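Section 4: Setting Up the Sorting Table

If you've worked through Section 3, you already have a clean stretch of table and a pile of cups, tumblers and bottles waiting for a home. This is our favorite part of the Koruvura kitchen guide! One evening of setup and the "whose bottle is this?" pile by the sink starts to shrink. Set aside 40 minutes the first time, a bit more if the whole house wants to weigh in on the labels (they will).

The table has one job. Drinkware that has been left around the building comes here, gets stood in front of the right bin, and then goes in. It works just as well in a shared apartment as it does in the big Bineck house, where the kitchen serves 100 people on a busy weekend.

What you need

Three matching bins with handle openings front and back
White stickers, small enough to fit below the front opening
A fine-tip permanent marker, or a label printer if you have one
A damp cloth and a dry cloth
A table against a wall, deep enough for a bin with a free strip in front of it

You can use bins you already own. Just make sure all three are the same height, and check that the openings have smooth edges, as people will be grabbing them in a hurry.

4.1 Placing the bins

1. Wipe the table and dry it completely. Wipe the outside of each bin too.
2. Push the first bin back until its rim meets the wall, close to the left end of the table.
3. Add the other two beside it in a straight row. Leave a small gap between bins so you can lift one out without dragging its neighbor along.
4. Turn each bin so that a handle opening faces you.
5. Measure the strip of table left in front. You want room for your biggest bottle plus 2 inches. If you don't have it, find a deeper table before you go any further.

Note: Skip the lids, even if your bins came with them. A lid turns into a shelf by the end of the first week and then the bins below never get opened.

4.2 Labeling

1. Agree on the three groups. The set we like best is hot drinks, cold drinks and travel, but Hạnh Châu's floor went with "mine," "yours" and "kitchen's" and they love it.
2. Write the words on the sticker while it's still on its backing sheet.
3. Stick it on the front of the bin, centered below the opening. Press from the middle out.
4. Wait 15 minutes before handling the bins, so the ink has time to set.

Caution: Don't put stickers on the cups and bottles themselves. They come off in the dishwater and clog the strainer.

4.3 Staging and sorting

Staging means standing each piece on the table in front of the bin it belongs to before anything goes in. It feels like an extra step the first couple of times, and then it becomes the fun bit, because you get to see everything at once and swap things around while it's still easy.
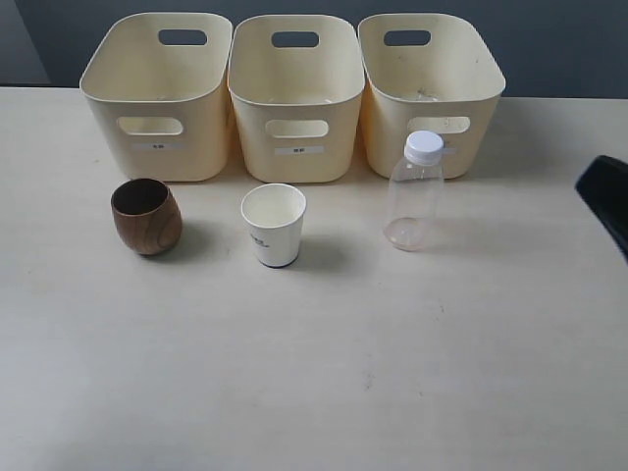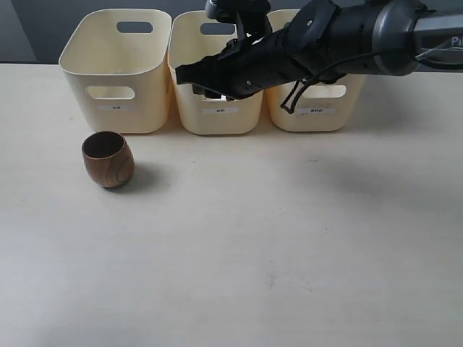 Staging goes fastest when everyone lines things up the same way, one piece to a bin, with clear table between them. Start at the left and work across. A low piece is the easiest to place: the little barrel-shaped wooden cup can stand in front of the left bin with no trouble at all. Tall pieces need more thought. With the bottle standing in front of the right bin, most of that bin's label disappears behind it, and part of the handle opening too, so anybody who hasn't learned the order yet has to move the bottle to find out where it's going. Slide a bottle a hand's width to one side of the label and the problem goes away.

1. Bring the drinkware to the table. Tip out anything left inside at the sink first.
2. Check each piece for cracks and chips by running a finger around the rim. Go gently. Chipped pieces go in the repair box (see Section 6), never in a bin.
3. Make sure every piece is dry, inside and out. Look under the caps of bottles, where water loves to hide.
4. Stand one piece in front of each bin.
5. Step back and read the labels. Swap anything that's in the wrong spot.
6. Place each piece in its bin, base down. Set it in by hand and let go only once it's resting on the bottom.
7. Stage the next row and repeat.

Note: Not sure where something belongs? Pick a bin and move on. You can change your mind on the next round, and a tumbler in the "wrong" bin is still a tumbler someone can find.

Caution: Keep stemmed glasses and anything with a thin wall off this table. They belong on the upper shelf described in Section 5.

4.4 Wooden pieces

Wooden cups deserve a little extra care, and they reward it! Hand wash them and wipe them right away. Let them air-dry on their side overnight before they go in a bin. Don't stack one inside another, because they can swell and stick together, and prying them apart is how rims get split. If the wood starts to look pale and thirsty, rub in a few drops of food-safe oil and leave the cup out until it no longer feels greasy.

4.5 Weekly reset

Pick a day and keep it. The Van Damme kitchen resets on Tuesday after dinner, with music on, and they're usually done before the dishwasher finishes.

1. Lift out each bin by both handle openings. Use two hands even if it feels light.
2. Take everything out and wipe the inside, corners included.
3. Wipe the wall and table behind the row.
4. Replace any sticker that has curled or faded.
5. Return the bins in the same order, left to right. People learn the position long before they read the words.

4.6 If something isn't working

The bins slide when you reach in: put a strip of shelf liner under each one. Clean the underside first or the liner won't grip.

One bin overflows while another sits bare: your groups need adjusting. Split the full one or give it a second bin, and fold the quiet group into its closest match. Said Ezzat at Clilloson changed his labels every week through June before he landed on a set that stuck, so don't feel bad about peeling off a sticker and starting over.

Bins smell musty: something went in damp. Empty the bin, wash it with dish soap and leave it upside down on a rack until morning.

Things keep getting left in front of the bins: do a quick sweep at breakfast and drop in whatever is dry. If it keeps happening, add a note at eye level above the table that says "Stage it, check it, put it in."

Next: Section 5, The Upper Shelf.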